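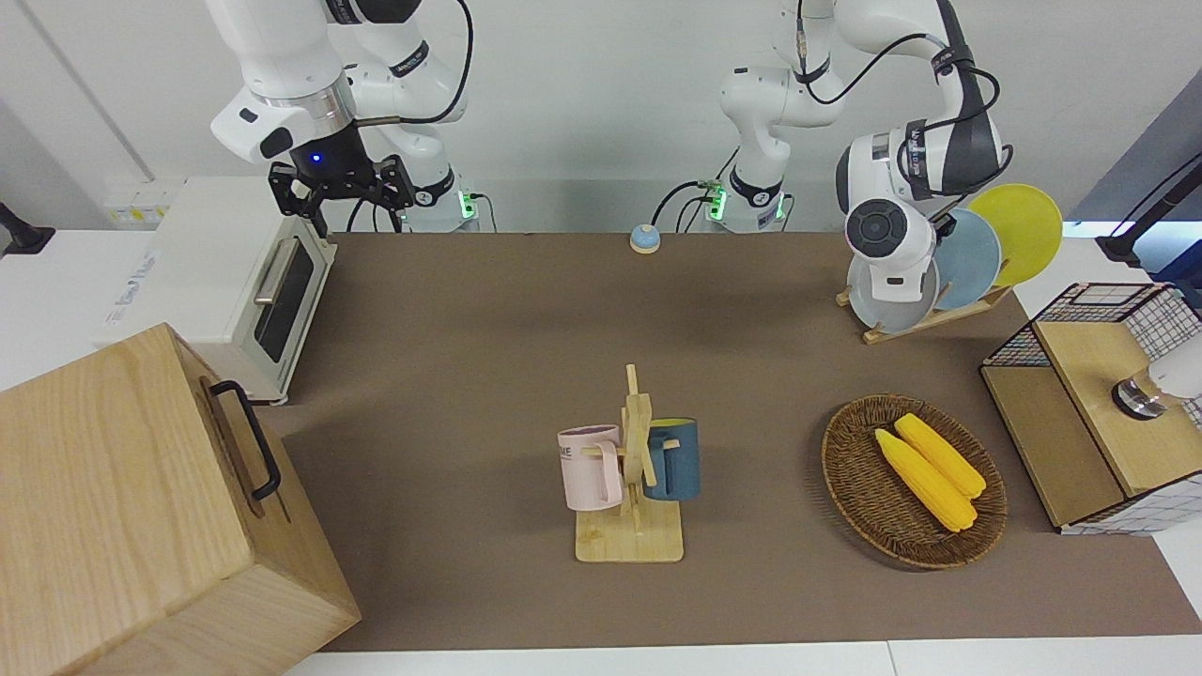

The founder of Nasden, a two-year-old kitchen consultancy in Geelong, wants me to believe that most of us own the wrong bench. Her course, Kenon, costs $252 and promises to sort out where everything lives. I asked what was wrong with a toaster oven sitting out across from the plates, the white boxy sort with a dark glass door and a bar handle, turned at an angle on a brown work surface. "Nothing, if you use it daily," she said. "Most people don't."

How does she know? She mentioned 176 households who filled in a form. They were all paying customers, I pointed out. "They're still households," she said.

She was more convincing on angles. An oven turned side-on to the wall wastes the corner behind it, she said, but the door is easier to reach with a hot tray in your hands. I tried it at home on Sunday and she's right about the door. I lost the spot where the kettle goes.

As for the claim on the website — more than 3000 hours of cooking time "given back" — she conceded it was an estimate. Whose? "Mine," she said, and offered me another cup of tea.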